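FOR IMMEDIATE RELEASE
18 Mar 2026

Kellwood Opens Cord and Cable Sorting Service at Lyons Branch

LYONS – Kellwood, the household storage and home organizing company, today announced the opening of a cord and cable sorting service at its Lyons branch. The service is intended for households and small offices that have built up drawers and boxes of leads, chargers and adapters and no longer know which of them are needed.

Customers may bring in up to 10 cords at each visit. Every cord is laid out on a worktable, untangled, matched to a device where the customer can name one, and coiled for storage. Cords that the customer does not wish to keep are set aside for recycling through Sindow, which will collect from the branch every 2 weeks.

The new service follows a trial that ended in December, during which staff at the Lyons branch sorted 1,015 cords for local residents. Kellwood reports that the largest share of the items handled were charging leads for devices their owners had already given away. 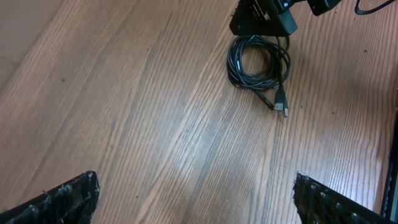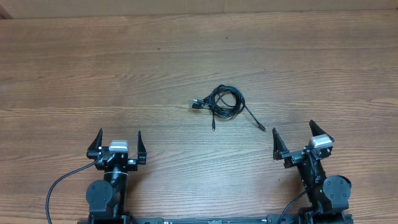
"People tend to keep every cord because they are afraid of throwing out the wrong one," said Ibsa Weldu, head of customer services at Kellwood. "Our staff begin at the ends. On a coiled black cable lying on a wooden tabletop, the plug and the connector tell us far more than the length of cord between them, so those are looked at first and written on the tag. Once a cord has a tag, the decision to keep it or let it go usually takes a few seconds."

Tags and ties used in the service come from the Zeritetti line of home storage goods. Each tag has room for the name of the device, the room in which it is used and the date on which the cord was last checked. Customers who prefer to continue the work at home may buy the same tags and ties at the branch counter.

Kellwood has also prepared a printed guide, free of charge, which sets out the method in seven steps. The guide advises readers to clear a table fully before starting, to coil cords in loose loops, and to store no more than one coil in each bag or compartment. It also asks that any cord with split or worn covering be kept apart from the rest and not plugged in.

"A tight wrap puts strain on the cord close to the plug," said Omprakash Shakya, who manages the Lyons branch. "We ask our staff to follow the natural bend and to stop when it resists. It is slower, and we have allowed for that in the appointment times."

Appointments are open to all residents and can be made in person at the branch or by telephone. Households may book more than one visit. Cords belonging to medical equipment cannot be accepted and should be returned to the supplier.

About Kellwood
Kellwood provides storage goods and home organizing services to households and small businesses. Its services include closet planning, packing for moves, and the sorting of papers and household items.

Media contact: Kellwood Press Office, Lyons branch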